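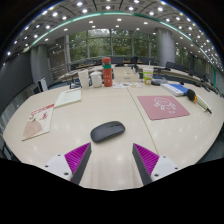

We use cookies to improve your experience. Accept all | Manage settings

Search news, business, events

Clustevach opens its doors, but the robot does most of its work on a screen

BRIDCOMBE — Visitors who came to see a robot tidy an office table at Clustevach's open day spent most of the afternoon watching people do it.

The company is developing software called Drutska, which it says will let a robot arm pick up everyday objects it has never handled before and put them where they belong. To teach it, workers carry a gripper by hand, with a camera fixed to it, and go through the chores themselves. They move a computer mouse onto its pad, shift a cup, straighten some papers. The recordings are then used to train the software.

That part was on show at a large pale table in the company's conference room, and it was easy enough to follow. The gripper has two ribbed fingers in bright magenta-purple, and the person holding it opens and closes them around whatever needs to be moved. Guests were invited to try it, and there was a line for most of the afternoon.

What the recordings add up to was harder to judge. The robot arm itself was shown in a video that lasted 90 seconds, played on a loop, in which it moved objects on a bare surface. Asked whether the arm could be seen working in person, founder Nghĩa Khương said it was being serviced at another site.

"We would love to have it here," Khương said. "The timing didn't work out. But the hard part of robotics right now is the data, and the data is what we wanted people to see."

He declined to say when the video was shot or how many attempts had been left out of it. He did say that it had not been sped up.

Clustevach says it has 40 people collecting recordings in homes and offices, most of them part time. Each is asked to turn in 50 usable clips per shift. A clip can be thrown out if the camera view is blocked or the person moves too fast, and also if the object slips from the fingers and is picked up a second time.

That last rule drew questions. Hòa Huỳnh runs a packing floor outside town and had come to see whether the system might suit her business. She wanted to know how a machine would learn to deal with a dropped item if it was never shown one.

"Things get dropped all day long where I work," she said. "If you only show it the good ones, what does it do with a bad one?"

Engineer Huệ Triệu told her the team had begun keeping some of the failed clips and labeling them, and planned to use them in a later version of the software. She could not say how many had been kept. Huỳnh wrote that down and moved on to the coffee.

The company's handout for visitors was more confident. It described Drutska as "ready for real rooms" and gave a success rate of 90 percent in internal tests. The handout did not list the objects used in those tests or say whether the software had met them in training. It also did not explain what counted as a success. Triệu, asked about this at the table, said an attempt was marked as a success if the object ended up in the target area, and that a mouse lying upside down on the pad would count.

"It's on the pad," she said. "Orientation is a separate score."

The separate score does not appear in the handout. Khương said it would be published in time, along with the rest of the results, but gave no date.

There are reasons a company might choose to work this way. A gripper held in the hand is far cheaper than a robot arm, and it can be carried into a kitchen or an office without a truck and a technician. People already know how to reach around a bottle to get at a notebook. Recording them doing it takes less time than steering a machine through the same motions with a joystick, and Clustevach is one of many outfits trying it.

The trouble comes with the handover. A person's wrist bends in ways that an arm bolted to a stand may not be able to match, and a person holding the gripper also sees the whole room, while the software gets what the camera gets. Khương acknowledged both points. He said motions the arm can't copy are filtered out before training. He put the share of clips lost that way at "less than people think" and would not give a figure.

Định Ninh, a retired machinist who lives near the site, took a turn with the gripper and moved the mouse back and forth several times. He said he liked the feel of the fingers, which give a little when they close, and he thought the tool was well made.

"As a tool, it's good," Ninh said. "I was doing the work, though. I came to see the robot do it."

Others were more taken with what they saw. Huệ Ông, who had brought two children, said she hadn't realized that this kind of training was done by ordinary people using their hands, and that her son had asked whether he could do it as a summer job. (Collectors must be adults, according to a sign-up form at the door.) She said she would let a robot clear her own table if it cost less than a dishwasher.

The price is another thing Clustevach is not discussing. The company has signed one trial customer, the furniture maker Vương, which plans to use the system in its showroom to put display items back where they belong after closing. Under the trial, set to start in January, one arm will work a single table. A Vương employee will stay in the room the whole time and can stop the machine. Khương described the arrangement as normal for a first trial, and he may well be right, but it does mean that the first paid use of a product meant to save someone the job of tidying will have someone standing next to it.

He was asked whether that employee could do the tidying faster. "Today, yes," he said.

The collectors had less to say in public. One, who was working the table and asked that her name not be used, said the job was pleasant and a bit dull, and that her forearm got sore toward the end of a shift. Collectors get a break every hour. She said she had been told the work would last as long as the company needed new rooms and new objects, and she took that to mean a good while.

Questions about privacy got fuller answers. Clustevach says people who let collectors into their homes sign a release and can ask for clips to be deleted up to 8 weeks afterward. After that the recordings may already have been used in training, and the company says it can't remove their effect on the software. Faces and screens are blurred before the clips are stored, according to Triệu. Printed matter is not always caught. She advised hosts to put away mail and medical papers before a session, and said the same advice is now included in the confirmation email.

Late in the afternoon Khương gave a short talk, during which he predicted that household robots would be "boring" within a few years. He took questions for longer than planned. The last one came from Huỳnh, who asked if she could come back and see the arm once it had been serviced, and bring a carton of her own items for it to try.

Khương said yes. Her visit has not been scheduled.

Related
Bridcombe bus depot delays its driverless shuttle again
Vương to extend showroom hours through the winter
What the self-checkout count at local stores leaves out
Letters: Who fixes the delivery robots?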